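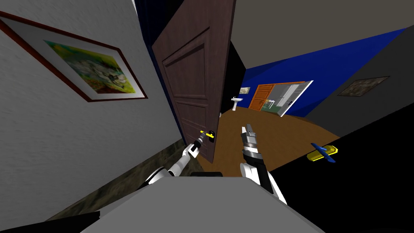

## 4. Pairing your light stick before the show

I've done this in a lot of parking lots, so trust me and do it at home! Everything below is for the Luvent stick with the Tukon app (the older Zergate sticks have their own section, 7).

1. Put in fresh batteries, plus end toward the cap. I skip rechargeables, they sag halfway through the encore.
2. Slide the switch to BT and hold the button for 2 seconds. The dome blinks blue.
3. Open Tukon, tap **My Shows**, and pick your date.
4. Type in your section, row and seat exactly as printed on the ticket. I once put in row 18 when I was in row 8 and spent the whole first set glowing pink in a sea of white.
5. Wait for the green check, then slide the switch to SHOW and leave it there.

**Note:** If you get error 596, the seat map for your venue isn't loaded yet. Ramasamy Hall is always slow with this (for the February dates it showed up the night before). Try again later, no need to reset anything.

**Caution:** Please don't update the firmware in line. The file is 800 MB, arena Wi-Fi is awful, and a stick that quits mid-update has to go through the full recovery in section 9.

Moved seats at the last minute? Go back to step 2 and pair again. The old seat gets overwritten and you'll be in sync by the next song.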